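About Us

Hi, I'm Leilani Lindqvist, and I look after the practice cell at Tazi. We're a small training shop that teaches people to set up and repair robot cells (real ones, with scuffs on them!). I started out fixing office computers, so I'm still a bit thrilled that I get to do both at once.

Who we are

Sugeng Kusuma runs the classes and writes the motion programs. Jalen Kapoor does grippers and fixtures, and he'll talk fingertip pads with you until the coffee's gone. I do the morning checks, the cables and most of the sweeping. Over 400 people have been through our short course, which runs 35 hours and is mostly spent on your feet.

How we look after the cell

Every morning I wipe down the table, jog each arm slowly through its joints and open and close the gripper a few times. Then I check the fixture. If it has crept even a little, the arm will happily keep going to the old spot, so we touch off the corners again and save the new points before anybody loads a part. Screws get a paint mark once they're tight. My log is up to 1,336 entries and Sugeng says my handwriting is getting worse.

For the memory job we lay the PC tower flat with its side off, next to the fixture, and teach the pick first at crawl speed.

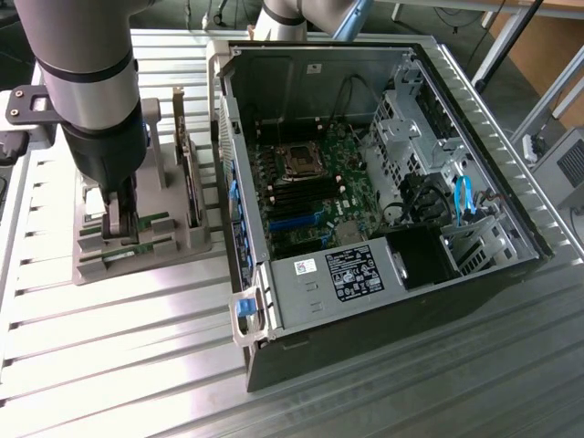

Come and visit

Drop in any afternoon after 2, ring the bell twice and bring closed shoes. If you've got a cell of your own that's acting up, bring the error log too!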